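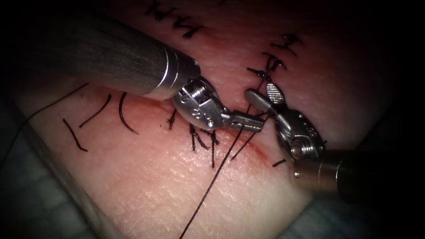

Suture thread keeps tangling on my practice pad — what am I doing wrong?

Lleucu Griffiths
Hello all! I'm working through the basic suturing unit on my own in the evenings, with a Trenham pad and black thread, and I can close a straight incision well enough until the last third or so, when the thread loops round itself and I lose ten minutes picking it apart. I've watched other people do it and theirs lies so nicely across the pad. Is it my thread, my hands, or the pad (which was the cheap one, I admit)?

Gwenllian Hughes
Oh, I remember this stage so well, and I promise it passes! My guess is that you're starting with too long a piece. Cut it shorter than feels sensible, and after each stitch draw the slack all the way through in one slow, straight pull, off to the side, before you even think about the next bite. I used to leave a floppy bit lying near the incision and catch it every single time. Try not to grip the same spot on the thread over and over either, as it gets kinked and weak there. And do tilt your lamp so the middle of the pad is bright — black thread is hard to follow in a shadow. I did 21 short rows before mine looked decent, and the first 9 went straight in the trash.

Jenkins
pad is fine, mine's the same one. shorter thread, yes. also wipe the pad, they get tacky

Contact us | Copyright Avden Community Help | Back to top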